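[sim-grasping] Re: Domain randomization and the cup task, numbers please?

From: Mechthild Zürcher
To: sim-grasping list
Date: September 25, 2018

Hi Braulio, hi everyone,

I'm sorry to have let this sit so long. I wanted to give you a proper answer with the final run in it, and the final run kept being not quite final. Let me quote you first so that people who joined recently can follow.

Braulio Barrera wrote:
> Thanks for the talk last week, I enjoyed it a lot. Two things I would
> love to hear more about on the list. First, how does the policy decide
> where to put the fingers on an open cup? We always go for the outside
> wall and the thing tips over on us. Second, you mentioned that changing
> the countertop texture hurt more than changing the light. Was that with
> retraining or without? We are about to spend a month on lighting and
> I would rather not if it's the wrong month!
> Braulio

Both good questions, and I'll take them in order, though the second answer leans on the first a little.

1. Where the fingers go

We don't tell it. Sofia Triantafyllou wrote the first version of the grasp sampler with an outside pinch only, very much like yours, and we had the same trouble with tipping that you describe. In the version we call Nilen, the sampler also proposes rim grasps, with one finger inside the cup and the other outside, and the scoring network picks among everything it is offered. The sampler does nothing cleverer than that. What surprised all of us is how strongly the network came to prefer the rim once it had the choice, even in places where the outside wall was perfectly reachable. The kitchen with the brown marble is our usual test room, and the rim approach looks like this in there, left finger in, right finger beside the wall. 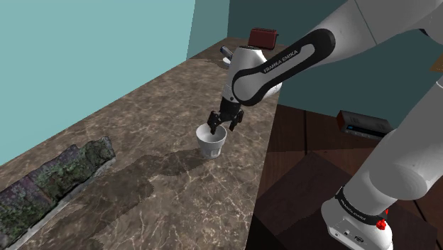 2. Textures against lighting

Without retraining, to answer you directly. We trained on the plain gray counters and then swapped in the other materials at test time, 800 episodes in all, over 4 counter materials. On the marble the success rate came out at 73 percent, and that was the worst of the lot. Changing the lights moved things so little that Mathias Aebischer made me run it again in case I had forgotten to switch them (I had not, but it was a fair thing to ask, given my history).

My best guess is that the veins are to blame. They are thin and pale, and so is the lip of a white cup, and the depth channel doesn't seem to help as much as you would hope when the cup is short. The arm's own shadow on the stone may play a part too, though I have no clean way of separating the two yet. Ignacio Benavides thinks it is all shadow and we have been arguing about it very happily over lunch for most of September.

We also tried moving the viewpoint in over the robot's base, with the cup out at the far part of the counter and the fingers lowered down into it.
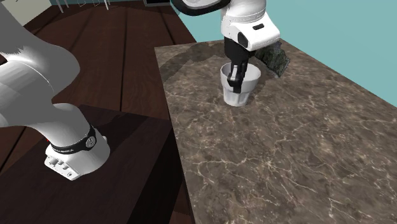

If I were you, Braulio, I would put the month into materials and leave the lights for later. Start with surfaces that have fine lines in them — marble, wood grain, that sort of thing — and keep a plain one aside for comparison. And do add the rim proposals before anything else, it's an afternoon's work and you will want them in place when you look at your texture results, otherwise the tipping hides everything.

Sofia is tidying up the sampler code and has promised to put it in the Predetti repository, with the material settings next to it. Please be gentle about the variable names, most of those are mine.

One question back to you and to anyone else who has tried this: do you score a grasp as successful when the cup leaves the counter, or do you wait until it has been held for a while? We wait, and I suspect it makes our figures look gloomier than other people's.

Warm greetings to all,
Mechthild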